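Kleinabfall auf gedeckten Tischen: Erfassung, Sortierung und Abräumfolge
Projektbericht im Modul Haushaltstechnik und Objektbetrieb, Projektgruppe Mustik
Abgabe: 20. April 2022

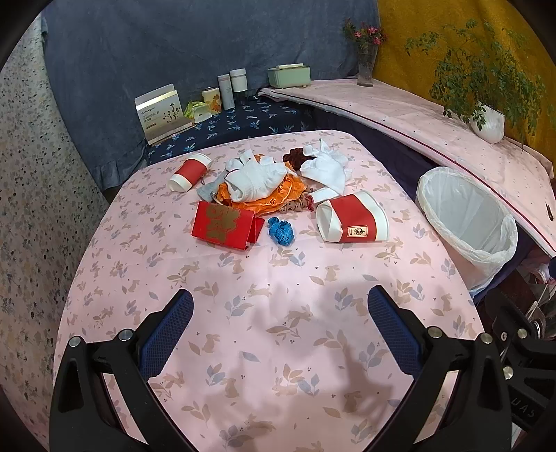 Abb. 1: Rotes Papierpäckchen, zerknüllte blaue Hülle und zerdrückter weißer Pappbecher auf bedruckter Tischdecke.

1 Ausgangslage

Im Gemeinschaftsraum des Wohnheims Pluvonach werden Tische mit Decken belegt. Die Decken werden von der Hausverwaltung gestellt und nach Plan gewechselt. Abgeräumt wird von den Nutzenden selbst. In der Praxis bleibt dabei regelmäßig Kleinabfall zurück: leere Tütchen, Bonbonpapiere, Becher, Servietten, Teebeutelhüllen. Größere Teile wie Teller und Flaschen werden fast immer mitgenommen.

Der zurückgelassene Kleinabfall verursacht zwei Probleme. Zum einen gelangt er beim Abziehen der Decke in die Wäsche. Papierreste lösen sich dort auf und setzen sich auf dem Gewebe und im Flusensieb ab. Zum anderen wird er, falls er doch vorher entfernt wird, in der Regel mit einem Griff zusammengeschoben und vollständig in den Restmüll gegeben. Eine Trennung findet an dieser Stelle kaum statt, obwohl im Raum getrennte Behälter vorhanden sind.

Die Hausverwaltung hatte im Oktober angefragt, ob sich der Ablauf ohne zusätzliches Personal verbessern lässt. Die Gruppe Mustik hat diese Anfrage als Semesterprojekt übernommen.

2 Fragestellung

Untersucht werden sollte erstens, welche Arten von Kleinabfall auf den Tischen liegen bleiben und in welchem Zustand. Zweitens war zu klären, in welcher Reihenfolge abgeräumt werden muss, damit die Decke möglichst wenig zusätzlich verschmutzt wird. Drittens sollte geprüft werden, ob ein Muster auf der Decke das Auffinden kleiner Teile erschwert. Nicht Gegenstand der Arbeit waren Geschirr, Lebensmittelreste in größerer Menge und die Reinigung des Bodens.

3 Material

3.1 Tischdecken
Zur Verfügung standen einfarbige Decken aus dem Bestand des Wohnheims sowie bedruckte Decken aus dem Fundus der Lehrküche. Zu den bedruckten gehört die rosafarbene Decke mit Kaninchen und Blattzweigen aus Abb. 1. Ihr Grundton ist blass, die Motive sind beige und graublau gehalten, dazwischen liegen kleine Gruppen dunkler Punkte. Für die Fragestellung ist dieses Dekor ungünstiger als ein einfarbiges, da die Punkte in der Größe mit Krümeln verwechselt werden können. Die Decken wurden vor Beginn gewaschen und ohne Stärke gebügelt.

3.2 Behälter
Verwendet wurden drei Sammelbehälter der Serie Andel mit abnehmbarem Deckel, beschriftet mit Papier, Leichtverpackung und Restmüll. Für Krümel stand eine Handschaufel mit weichem Besen bereit. Die Deckel wurden nach den ersten Durchgängen nicht mehr benutzt, da sie sich einhändig schlecht öffnen ließen.

3.3 Waage
Gewogen wurde mit einer Küchenwaage aus der Lehrküche. Für einzelne Papierchen ist sie zu grob. Die Massen wurden deshalb nur als Summe je Fraktion und Woche bestimmt.

4 Vorgehen

Die Erfassung lief über 2 Wochen. Pro Abend stand ein Zeitfenster von 30 Minuten nach Ende der gemeinsamen Essenszeit zur Verfügung, in dem die Tische begangen, der Kleinabfall notiert und anschließend abgeräumt wurde. Protokolliert wurden Art des Teils, Zustand (flach, gefaltet, geknüllt, zerdrückt), Lage auf dem Tisch und sichtbare Anhaftungen auf der Decke nach dem Entfernen.

Die Lage wurde in drei Zonen eingeteilt: Rand, Zwischenbereich und Mitte. Bei Tischen mit gerundetem Abschluss wurde der Rand entlang der Rundung geführt. Eine feinere Einteilung wurde im Vorversuch erprobt und verworfen, da zwei Protokollierende für dasselbe Teil häufig verschiedene Felder eintrugen.

Für den Vergleich der Abräumfolgen wurden in der Lehrküche Tische mit gleichartigem, selbst zusammengestelltem Abfall belegt. Variante A begann mit den großen Teilen und endete mit den Krümeln. Variante B begann mit den kleinen Teilen. Variante C entsprach dem beobachteten Verhalten, also dem Zusammenschieben mit der Hand und dem Einwurf in einen einzigen Behälter.

5 Ergebnisse

5.1 Arten und Zustand
Papier und papierähnliche Verpackung bildeten die größte Gruppe. Auffällig war der Unterschied im Zustand. Feste Papierpäckchen und Umschläge wurden meist gefaltet oder halb offen abgelegt und blieben so auch stehen, wie das rote Päckchen mit dem goldbraunen Schriftzeichen in Abb. 1. Kleine Hüllen wurden dagegen fast durchweg geknüllt oder verdreht. In diesem Zustand ist das Material von außen schlecht zu bestimmen. Beschichtetes Papier, Folie und einfaches Papier lassen sich erst nach dem Aufdrehen unterscheiden, und das unterblieb im Alltag vollständig.

Becher lagen überwiegend auf der Seite. Zerdrückte Becher rollen weniger als intakte und bleiben näher an der Stelle, an der sie abgelegt wurden. Bei intakten Bechern wurden häufiger Tropfspuren auf der Decke gefunden. Ob dies am Becher liegt oder daran, dass zerdrückte Becher vorher ausgetrunken waren, konnte nicht geklärt werden.

5.2 Massen
In der ersten Woche fielen an Kleinabfall 900 g an, in der zweiten 430 g. Der Rückgang ist nicht als Wirkung des Projekts zu werten. In der zweiten Woche war ein Teil der Bewohnerschaft abwesend, und an einem Abend fiel das gemeinsame Essen aus. Die Zusammensetzung blieb ähnlich: Becher stellten den größten Anteil an der Masse, Papierchen den größten Anteil an den Einträgen im Protokoll.

5.3 Lage
Kleinabfall lag selten am Rand. Häufig bildeten sich Ansammlungen im Zwischenbereich auf der Seite, die vom Durchgang abgewandt ist. Lag dort bereits ein Teil, kamen weitere dazu. Für das Abräumen bedeutet das eine ungünstige Reichweite: Von der Gangseite aus muss über die freie Tischfläche gegriffen werden, wobei Ärmel und Unterarm die Decke berühren und verschieben. Bei glatter Tischplatte rutschte die Decke dabei sichtbar zur greifenden Person hin.

5.4 Abräumfolge
Variante A war am schnellsten unter den trennenden Varianten. Wird zuerst der Becher entfernt, entsteht Platz, und umgefallene Becher können beim weiteren Greifen nicht mehr angestoßen werden. Wichtig ist das senkrechte Anheben. Wurde der Becher über die Decke gezogen, verteilte sich vorhandene Restflüssigkeit als Streifen.

Variante B führte zu keinem Vorteil. Die Hand musste zwischen den großen Teilen hindurchgeführt werden, und verdreht abgelegte Papierchen wurden öfter übersehen, wenn ein Becher davor lag.

Variante C war insgesamt die schnellste, lieferte aber keine getrennten Fraktionen. Außerdem wurden beim Schieben Krümel in das Gewebe gedrückt. Auf den einfarbigen Decken waren danach matte Spuren zu erkennen, auf den bedruckten fielen sie weniger auf.

5.5 Einfluss des Musters
Auf bedruckten Decken wurden beim ersten Durchgang mehr Krümel übersehen als auf einfarbigen. Für Verpackungsteile mit kräftiger Farbe galt das nicht. Rot und Blau heben sich von blassem Rosa deutlich ab. Problematisch waren helle Papierschnipsel und beigefarbene Servietten auf beigefarbenen Motiven. Hinzu kommt die Beleuchtung: Im Schatten der abräumenden Person sinkt der Kontrast weiter, sodass sich ein Standortwechsel um die Tischecke lohnt, bevor die Fläche als fertig gilt.

6 Fehlerbetrachtung

Die Einteilung des Zustands beruht auf Sichtprüfung. Zwischen gefaltet und geknüllt gab es Grenzfälle, die nicht einheitlich eingetragen wurden. Die Protokollblätter der ersten beiden Abende enthielten noch keine Spalte für Anhaftungen; diese Angaben fehlen in der Auswertung. Anhaftende Flüssigkeit wurde mitgewogen, was vor allem die Fraktion mit den Bechern betrifft. Der in der Lehrküche ausgelegte Abfall war trocken, ausgenommen die Becher, in die vor jedem Durchgang etwas Wasser gegeben wurde. Klebrige Rückstände wurden nicht nachgestellt.

Die Anwesenheit der Gruppe im Gemeinschaftsraum war bekannt. Eine Beeinflussung des Verhaltens ist anzunehmen, ihre Größe ist unbekannt.

7 Vorschlag für den Ablauf

Becher und sonstige Hohlkörper senkrecht anheben, Rest ausgießen, ablegen.
Stehende und gefaltete Papierteile aufnehmen, flach drücken, in den Behälter Papier.
Geknüllte Hüllen kurz aufdrehen. Folie und beschichtetes Material in Leichtverpackung, verschmutztes Papier in Restmüll.
Krümel mit dem Besen zur Tischkante führen, nicht mit der Hand wischen.
Decke von der gegenüberliegenden Seite aus nochmals prüfen.
Decke mit den Ecken nach innen abnehmen und über dem Restmüll ausschütteln, erst dann in den Wäschesack.

Die Zuordnung der Pappbecher richtet sich nach der örtlichen Vorgabe. Im Wohnheim Pluvonach werden sie bisher dem Restmüll zugeordnet, da der Entsorger beschichtete Becher nicht im Papier annimmt.

8 Offene Punkte

Eine Abfallschale auf dem Tisch wurde diskutiert, aber nicht erprobt. Vermutlich würde sie die Ansammlungen im Zwischenbereich verringern; die Trennung müsste dann beim Leeren erfolgen. Für eine Fortsetzung käme das Modell Sutherland mit geteiltem Einsatz in Betracht, das in der Lehrküche vorhanden ist. Zu klären wäre auch der Waschversuch mit absichtlich eingeschlossenem Papier, der aus Zeitgründen entfallen musste. Protokollblätter und Wiegelisten liegen im Ordner der Gruppe in der Lehrküche.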